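26 March 2020
By Leopold Hauser

Should you wash your cereal bowl in hotter water? Trakitz thinks so. Its spring mailing claims that 70 degrees Celsius is the only safe setting for a home sink, and it will sell you a $119 tap heater to get there. I read the small print twice and found no test behind the number.

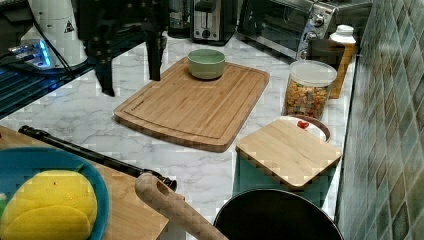 Tran wrote in to say the heater cut her washing up in half and I should try one before complaining. Fair enough. She also says her gas bill went up in October, the month she put it in, and the mailing skips that part.

Soap does most of the work, and hands can't stand water that hot anyway - so you end up buying the gloves, which Trakitz also sells, at $19 a pair. 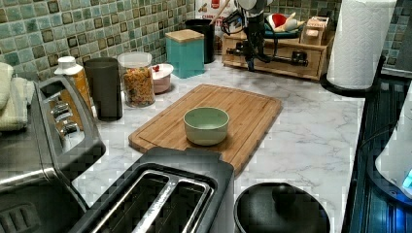
The Plakunis model is cheaper and makes the same promise in bigger letters. I asked both firms for their data. Plakunis sent a coupon. Trakitz hasn't answered, and I'm keeping my old tap until it does.
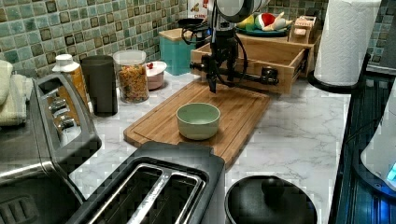

Pale green bowl on a bamboo board.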